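The Trial Period

I signed up for the Provside trial at two in the morning, the way other people buy exercise bikes. Thirty days, free setup, one arm on loan, and all I had to do was feed it dead computers. I had plenty of those. My unit in the Baloyi building was stacked with 113 of them, bought as a single lot from a school district that was glad to see the back of them.

The arm came in June in two crates, and the installer bolted it down, ran his checks and left me a binder. The binder had a chapter called Getting To Know Your Arm. I skipped it, obviously! I went straight to the pricing page in the back, where it said I'd owe $1630 a month if I kept the thing past the trial. Well, I wasn't going to keep it. I had hands. I had a whole drawer of screwdrivers (okay, half of them stripped).

The first week was a comedy. I'd lay a tower on its side, pull the cover and press the green button on the tablet, and then the arm would think. It would hang over the case for so long that I'd go make coffee, come back, and find it an inch lower. On my best day ever I'd stripped 21 towers by myself with the radio on. The arm did two and then asked me, in very polite letters, to check the lighting.

But I kept coming in early to watch it, and I told myself it was for the review. Provside gives you a discount if you write one, so I had a document open on my laptop called "honest thoughts" with one line in it, and the line was "slow."
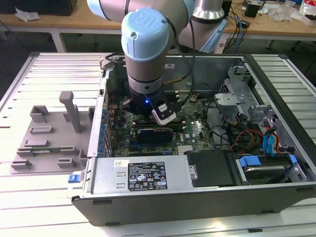 The arm over one of the Dells, somewhere in week two.

By then I'd started talking to it. Just small stuff - good morning, mind the cables, that kind of thing. My mother talked to her sewing machine, so I come by it fairly. I'd hold my breath while the wrist came down over the board, and if the tablet flashed red I'd say never mind, we'll get the next one, and I'd mean it.

Then a man from Pletatow called. They're the big outfit across the river, and they wanted to know if I could take on 1083 machines by the end of the summer. I looked at my hands, which had been hurting since about March, and I looked at the arm, which was waiting for me to press the button. I said could I call him back.

I got out the laptop and deleted "slow." I typed "careful" and looked at that for a while, and then I typed "It asks before it does anything it isn't sure of, and I've worked with people who didn't." I gave it four stars. The lighting thing still bugged me.

The discount code came through before lunch. I called Pletatow, said yes, and went to drag the next tower off the pile.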